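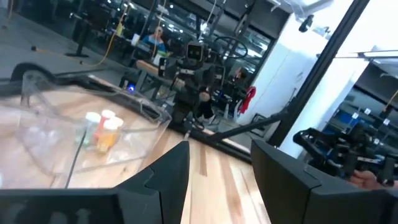 Colour and the Kitchen Cupboard
Notes for session 4, Asbridge evening course

Last time we got as far as natural dyes on wool, and I promised I'd do food colouring next, so off we go. You'll want your notes on acids handy (the red cabbage page especially).

People have been colouring their food for as long as they've been selling it. Saffron, beetroot, spinach juice, marigold petals for pale winter butter. I love the butter one! Cows on hay give paler butter than cows on fresh grass, buyers liked it yellow, and so dairies helped it along. When I worked at the creamery in Dromside we still had customers who'd pick the yellowest pat in the cabinet and swear it tasted richer.

Which brings me to the tasting we did in June. Same lemon drink, one jug left plain and one tinted red, 60 cups poured, and nearly everybody wrote down some sort of berry for the red. I've done it with friends who knew about the trick and they still hesitated.

Now, the colours themselves. Three families to remember:

Anthocyanins: red to purple, from berries and red cabbage. They shift with acid, so a blackcurrant icing can go a nasty grey-blue if there's bicarb about.
Carotenoids: yellow to orange, from carrots, peppers, annatto. They like fat and don't mix well into water.
Chlorophylls: green. Heat and acid turn them olive, as anyone who's kept peas warm too long will know.

Small bottled colours, the sort sold for cakes, are usually made up in water or glycerine. Fine in icing, hopeless in melted chocolate, which will seize on you. Use an oil-based one there.

For next time, please read the Vana chapter in the reader (the Choo one is optional, but it's short and rather fun). Bring a lemon, a white saucer and something green you don't mind boiling. We're in the downstairs kitchen again, and the door code is 966.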